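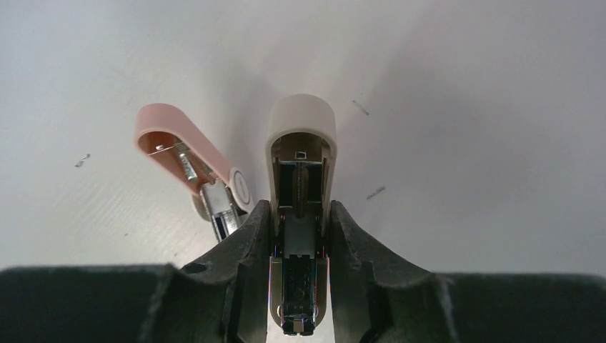
Staplers, one cream and one pink, opened up on a white tabletop.

Zine fair returns to Plillero with double the tables

29 February 2024

Get your folding fingers ready! The Plillero Zine Fair is coming back in April, and it is moving out of the back room at Cusano Books and into the old Cavalcanti ballroom across the street. Last year's fair was so packed by lunchtime that people were trading comics on the sidewalk (and having a great time doing it), so the extra floor space is very good news.

The fair will have room for up to 300 visitors at once. Anyone who makes small printed things by hand can ask for a table: comics, poems, recipes, bike maps, family stories, band histories, you name it. One of last year's quickest sellers was a tiny guide to the town's bus shelters, with a drawing of every bench, and a second volume is already on the way.

Sota Ueda, who started the fair with a borrowed photocopier and a box of colored paper, still sounds amazed at how it has grown.

"The first year I printed 200 flyers and thought I'd be using the backs for grocery lists until I retired," Ueda said. "Then all these people showed up with things they'd made at the kitchen table, and they were so good! One lady had been writing about her neighbor's pear tree for years and had never shown it to a soul."

The long-arm stapler table will be back too, for anyone who arrives with loose pages and wants to leave with a finished booklet. Staples and cover paper are free. Bring your pages already copied if you can, as the line for the photocopier gets long in the afternoon.
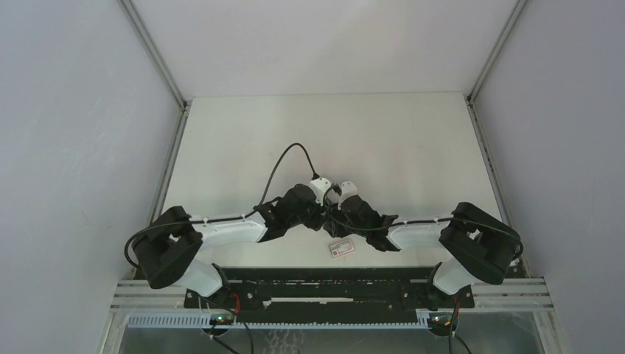
Workshops and readings

There are 3 workshops on the program, all for beginners. The first shows how to fold a single sheet into an eight-page mini zine, with one cut and no staples. The second is on sewing a simple spine with a needle and waxed thread. The last one is all about lettering, and it's taught by the sign painters at Urken, whose hand-painted shop windows you have surely walked past on Main Street.

Readings start after the workshops wrap up, on the little stage under the balcony. Each reader gets five minutes and the microphone, and kids are welcome to sign up (the knock-knock joke zine got the biggest laughs of the whole day last time).

How to get a table

Table forms are at the front counter at Cusano Books. A full table costs $3, and half tables are free for students. Sharing is fine, so grab a friend. Entry is free for visitors, but bring small bills and a tote bag, and maybe a few zines of your own to swap.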